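Multton knitwear makers call for rethink on sample duty

Multton's knitwear and small garment makers have asked ministers to think again on the new paperwork for clothing samples, after members voted heavily for a formal objection.

The Multton Makers' Guild, which speaks for workshops in the town and out as far as Alport, balloted its members in April. Result out this morning: 2,109 votes cast, 285 of them against. The rest want the guild to press for samples to be taken out of the scheme altogether.

At issue is the rule that every garment crossing the border for a fitting, a shoot or a buyer's meeting needs its own declaration, even if it's coming straight back and was never for sale. One jumper, one form. A rail of them, a morning gone.

"We sent a cardigan to a buyer and it sat in a depot for the whole of her selling week," said Nnamdi Okoro, the guild's chair, who runs a six-machine workshop off Fairclough Street. "She was very nice about it. She also bought from someone else."

Okoro said bigger labels could cope, they have a shipping desk and an agent. Most guild members have neither. Many are one or two people with a linker and a spare bedroom full of yarn, and the forms get done after tea.

The guild wants a simple yearly pass instead. A maker would register once, list the kinds of garment they send out, and keep their own log of what went where and when it came home. Anything sold abroad would still be declared in the normal way.

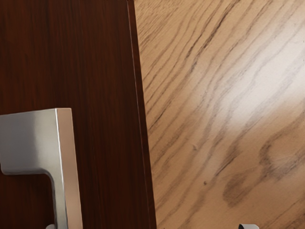

It has also asked for a floor of 500 pounds, below which a parcel of samples would need no declaration at all. That figure was argued over at the spring meeting in Dandovton, with some of the tailoring firms wanting it a good deal higher. A single lined coat can eat up most of it, they pointed out. The lower figure went through on a show of hands.

Not everyone is happy. The 285 who voted no include several of the wool merchants, who say the guild is picking the wrong fight and should be going after the charge on imported yarn, which hits them every week of the year and not just when the buyers are about.

Þórarinn Bisgaard, who brings in Icelandic fleece and spins it at Alport, was one of them. "Samples are a nuisance. Yarn is my rent," he said. "I told the meeting that and I will tell the next one."

He would not be leaving the guild over it, he added. His wife is on the stall rota.

Ministers have so far said only that the scheme will be looked at once it has run for a full year. The guild says a year is two selling seasons and some members wont see the second. It points to the drop in bookings for the autumn showroom at Dandovton, where four stands which normally go to Multton knitters are still free.

There was better news on training. The college course in hand-frame knitting, down to be cut last summer, is to run again with the fee held at 2,000 pounds and evening places for people already in work. Okoro called it "the one bit of sense we've had all spring". Applications go to the college office in Fairclough Street, not to the guild, which has been getting them anyway.

A letter setting out the ballot result and the pass idea is going off this afternoon, with copies to the three local MPs. One has already agreed to come round the workshops. The other two have been asked twise.

Members who want to add a case of their own, a late parcel, a lost order, a bill they didn't expect, can still do so. Dates and parcel numbers if you have them. Photos of the paperwork are fine, but the guild office asks people to please stop sending the actual garments.

The next open meeting is at the Alport mill, doors at 6.30pm, yarn charge first on the agenda.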